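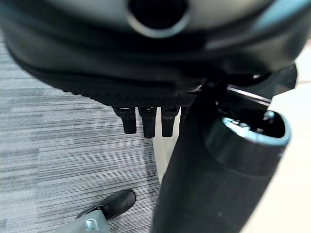 Well, I was at the county court in Zetdale again on Friday, and I can report that Maximiliano Sosa isn't going anywhere just yet. The judge put off deciding whether he should be sent to Dorkura to face fraud charges, and gave both sides until November to sort out their papers.

If you've missed the story so far, Sosa used to run Fomance, the firm that sold shares in holiday flats to about 600 people. Prosecutors in Dorkura say 305 of those buyers paid deposits on flats that were never built. He denies all of it, and his lawyer told the court he'd always meant to pay everyone back once a loan came through.

I'd expected a long morning of legal to and fro – I'd even brought sandwiches – but the whole thing was over before eleven. Most of it was about one signature. The transfer request had been signed by a deputy, and the defence argued that only the chief prosecutor could do that. The judge didn't sound very taken with the idea, but she said she wanted to see the rule in writing before she ruled on it. 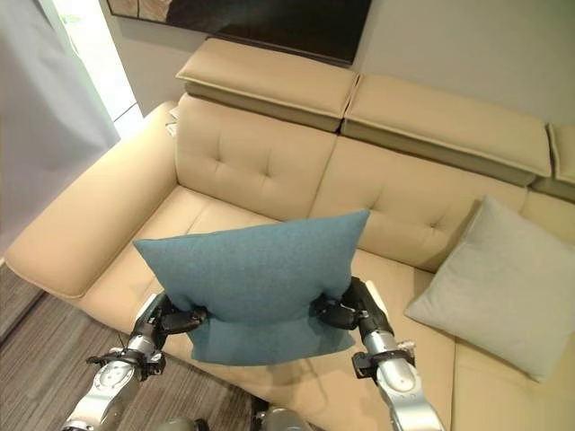

She was a good deal sharper about bail. Sosa's side asked for him to be let out with a tag while he waits, and she said no in 2 sentences. He has family abroad, she said, and he'd already missed a hearing in the spring. He'll stay where he is, then, and he looked down at his shoes for most of that bit.

I got chatting on the steps afterwards to a couple who'd come over on the early bus from Goicoechea. They'd put their savings into one of the flats and have been to every hearing so far, all 7 of them. She told me they don't much mind which court he ends up in, they'd just like a date for the trial so they can stop ringing up every week (I did sympathise, I've been on hold to that office myself!).

The court office says the next hearing will be open to the public, though the small courtroom fills up fast and they won't save seats. I'll be there again and will post what I hear the same evening.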